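Workshop notebook, writing table
24 Dec 2019

Continuing from the October page. The open question there was whether the tan ink spreads so much because of the paper or because of how we load the brush. I wanted to finish this before the holiday, so I took out the felt, the shallow dish and the rest of the Grundon paper.

Names, so that the next reader does not have to search. Grundon is the white paper, cheap, for practice. Zulari is the heavier paper in the flat drawer. Suro is the brown ink that we dilute ourselves. Grajales is the shop that sold us the rack and also the long brushes, and their invoice is in the folder.

Ink. I made one batch only, 2 parts of Suro concentrate to 72 parts of water, by weight. This is weaker than in October and I like it better for this test, because where two strokes cross you see the overlap clearly, and you can count how many times the brush passed over the same place. For finished work it is too pale. The batch is in the glass jar with the tape on the lid. Please do not pour the rest of a dish back into the jar. In October somebody did this (maybe it was me) and we had small hairs in the ink for a week.

Loading. I compared two ways. First way: press the brush down in the dish, turn it, lift, and go to the paper at once. Second way: the same, but then draw the hair two times over the rim of the dish before going to the paper. With the first way the beginning of each stroke was a round blot and the end was fine. With the second way the blot was much smaller, but a long horizontal stroke became dry before its end. On Zulari the difference was small. On Grundon it was large. So my answer for now is that both things matter, and the paper matters more than I wrote in October.

Marks. I used simple crosses to begin and to end a row, then 正 because it is only straight strokes and everybody here can judge it, and also a dense block of strokes written many times over the same place. The dense block is the hard test. Grundon becomes soft there, and if you press, the hair catches the surface. I would not go over the same place more than 3 times.

Felt. The old mat has many stains and I thought first that they can come back through the paper. I put a clean wet sheet on the gray area and left it for a while under a board. Nothing came up. So the stains are only ugly, and we do not need to buy a new mat for this reason. It should be brushed, however, there are fibers on it.

Rack and brushes. I oiled the rack in October and the wood looks good now. The scroll ends collect dust in the deep parts of the carving, a dry toothbrush works better than a cloth. The small panels at the bottom are thin and I ask everybody to lift the rack by the posts, never by the panels. The brushes hang with the hair down, after washing, and the hair should be shaped with the fingers before hanging. The one with the pale hair is still the best for wide strokes. The one with the brown pointed hair I keep for small marks.

The rack with its brushes, and the mat with a Grundon sheet and the dish:

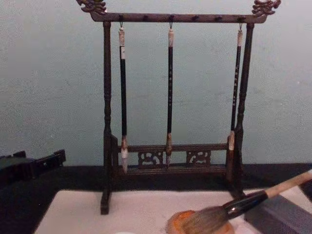
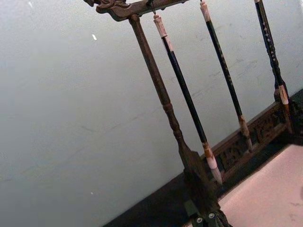
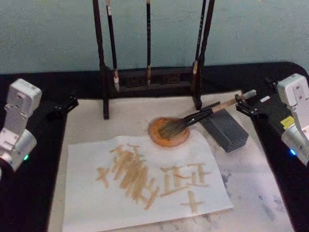 Cost, as I was asked for it. A pack of Grundon is 300 sheets, and if we practice as we did in October, one pack is enough until spring. Zulari I would keep for the pieces that we want to give away. I do not see a reason to order more ink.

Things I did not do. I did not try the stronger mixture on Zulari. I did not try to size the Grundon paper with thin glue, although this was suggested on the October page and I think it is a good idea. If someone wants to try it, make the glue very thin and let the sheet dry flat on the board, not on the line, because on the line it becomes wavy and then you cannot compare.

Also the water jar needs a new label, the old one came off when I washed it. The sheets from this test are in the flat drawer, under Zulari, with the loading way written in pencil in the corner. Two sheets have no pencil note. I forgot it, and they should not be used for comparing.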